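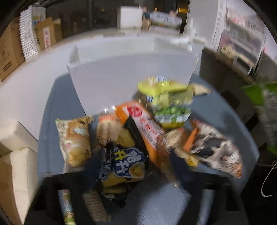

Features / Machines & Making
Search stories
Search

The trick with a bag of chips is that it won't hold still for you, even when it's holding still. Squeeze the middle and the air runs to the ends. Squeeze an end and the whole thing swings. Rekha Nautiyal has picked up more bags of snacks this winter than she'd care to put on a résumé, and she still gets a kick out of watching one do something new.

"Cartons are polite," she told me, tossing a cow-print bag back onto a heap of snack bags and cartons on a padded chair. "A carton has corners. You know where you are with a carton."

Nautiyal collects demonstrations for Song, a learning system being built at Lernthorpe, a small robotics outfit in Dralness. The job, in the plainest terms: she takes a gripper in her hand, a tool with a camera mounted on it, and does a chore with it the way she'd like a robot to do it later. Reach in, close, lift, set down. The camera records what the gripper sees, software works out how the gripper moved, and the pair go into the pile as one example. Then she does it again. No robot arm is needed for any of this, so an example can be gathered anywhere a person can stand.

I'd pictured a lab. What I got was a room full of cardboard boxes and shelves of packaged goods, with a leafy plant off to one side, and I was delighted. The clutter is half the lesson! A system that has only ever seen a cracker bag on a clean white table thinks the table is part of the cracker bag, and goes to pieces when you take it away.

Leobardo Villaseñor learned that the hard way. He trained the first version of Song, back in December, on tidy recordings made at a bare bench, all of them in the same light. It did beautifully at the bench. Then he slid the bench 2 feet toward the window and it started closing on air, an inch to the left of everything, over and over, very sure of itself. He kept the video and showed it to me twice.

So now they make messes. A session begins with someone dumping packages onto a surface and leaving them however they land, which is harder than it sounds, because people straighten things. Villaseñor has caught himself turning labels face up. Tarun Dubey, who looks after the recordings once they come off the camera, can tell who set up a heap from how it leans (his own, he admits, come out suspiciously round).

Dubey's screen is where I lost most of an afternoon. Seen from the gripper, a chair seat becomes a landscape. The lens is so wide that everything bows at the sides, and when the hand moves quickly the packages smear into streaks of orange and yellow. I assumed he threw the blurry parts away. He keeps nearly all of them. A robot's own camera will blur too when its arm moves, he pointed out, and it had better have seen that before.

What he does throw out is hesitation. If a person reaches, stops to think, and reaches again, Song may learn to stop and think, without having any thoughts to have. Fumbles are different. A dropped bag followed by a good recovery is worth keeping, and Nautiyal now does a few of those on purpose. She has a lovely slow-motion fumble.

They had just passed 1000 usable examples of mixed snack picking when I visited on 6th February, gathered by a crew of 8. Damir Ristić, who joined from a warehouse job, is the fastest of them, and for a while that was a headache. His wrist does a quick little roll as he lifts, pinning the loose corner of a wrapper against the bag below. Kilian Thaler, who runs the arm that Song will eventually drive, doubted the motors could copy it. They slowed it down by half and tried. The arm rolled its wrist, caught the corner, and came up with a bag of wafers.

It missed the next one. Thaler ran it again anyway, and Ristić stood beside him muttering advice to it.

I asked for a turn, of course. The gripper is lighter than I expected, and you very quickly stop looking at your hand. I went for something with a slippery wrapper, got it up, lost it, chased it around the seat and finally pinched it by the seal. Dubey saved the recording. He says he'll decide about me later.

Next the crew moves on to Jurnudum, their name for a set of kitchen drawers they've been filling with other people's junk. Nautiyal has already found a whisk she's scared of.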